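Setting up your room for a first home session

I've run my little practice out of the Drinov rooms for years, but plenty of you now do the sessions at home with the Onex sound pad, so I've written out how I set mine up. Grab a cup of tea and go slowly, it isn't a race!

1. Pick a spot where you can lie flat with your arms out. The pad needs a power point within reach, and the cord is shorter than you'd like.

2. Unroll the pad with the Onex label at your feet. If it's been stored in its tube it will want to curl back up, so I leave a heavy book on each end for 30 minutes.

3. Plug in the controller and hold the centre button until you hear the low hum.
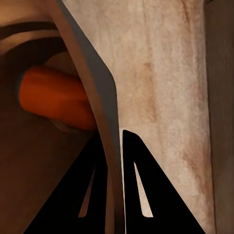 Fig. 1: Grey curved panel, with an orange cylinder beside it.

4. Set the volume to 11. I know it goes all the way to 73 (I tried it once - never again), but 11 is plenty for a first go.

Note: the Duman and Vulley tracks are both on the controller already. Start with Duman. It's slower and has no bells in it, and the bells startle people.
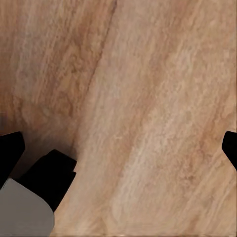

2 min read

5. Dim the lights and put your phone in another room. Silent mode doesn't count, you'll still hear it buzz on the bench.

6. Lie down, pop a rolled towel under your knees and press play. The first track fades in so gently that you might think it hasn't started. Give it a bit before you go fiddling.

Caution: don't use the pad if you have a pacemaker or you're pregnant, unless your doctor has said it's fine. Stop if you feel dizzy or get a headache.

Caution: no candles on or near the pad, please. I love a candle too, but the cover will scorch. Keep your oils off it as well.
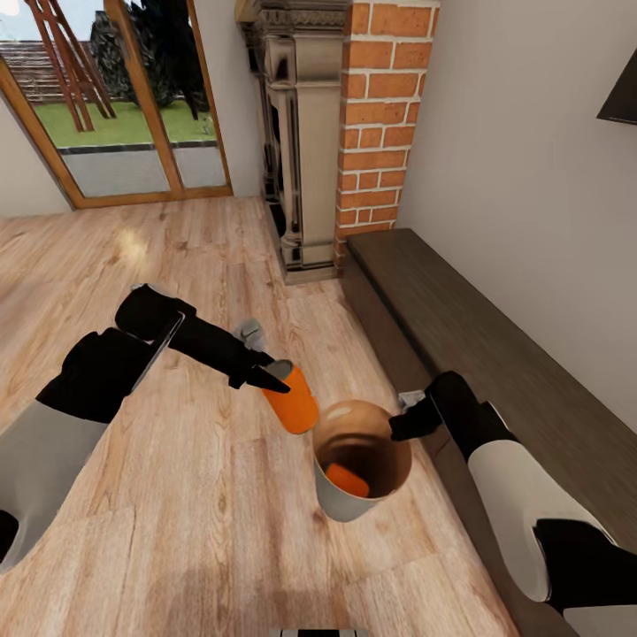
7. When the track ends, stay put for a few breaths, then roll onto your side before you sit up. I like a big glass of water and a few lines in my journal - mostly colours and odd words, nothing fancy.

8. Switch off at the wall, wipe the cover with a damp cloth and let it dry before you roll it up.

Note: the cover is rated for 300 washes, cold and gentle. Take the controller off first!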